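Skeltlow Walking Tours – FAQ

Where do we meet?
Top of the subway steps, Brasisside exit. Not the Cumcombe exit, that one's a ten minute walk and people go there every week. Look for Rafferty in the green cap.

What time?
9 sharp. We wait five minutes, then go. Phone's on silent once the tour starts so calling won't help, sorry.

How long is it?
3 hours with one coffee stop. Coffee not included. Bring cash, the cart doesn't take cards.

Do I need to book?
Yes. Weekends fill up fast, espescially in April. Walk-ups only if there's room. 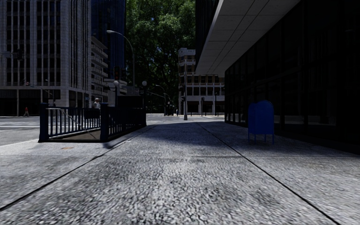
Subway entrance with navy railings, steps going down.

Can I bring a stroller?
Yes on the river route. No on the old town route – too many stairs and one very narrow alley. Same goes for wheelchairs, email Kyung-hwa Jin and she'll set up the flat route for you.

Dogs?
Small ones, on a leash. Not inside the Hellström bakery.

What if it rains?
We walk. Bring a jacket. Thunder = cancelled, full refund, you'll get a text by 8.

Refunds otherwise?
Up to 24 hours before, all of it. After that no. You can give your spot to a friend, just send us the new name.

Private groups?
320 for up to ten people, 400 if you want the evening route too. Ask for Barış Uçar. Schools get a different rate, ask about that seperately.

Do you do other languages?
Swedish with Folke, Turkish with Barış. Spanish maybe later this year – still looking for a guide.

Tips?
Up to you.

Lost something on the tour?
Email us with the date and what it looks like. Umbrellas we keep for a month.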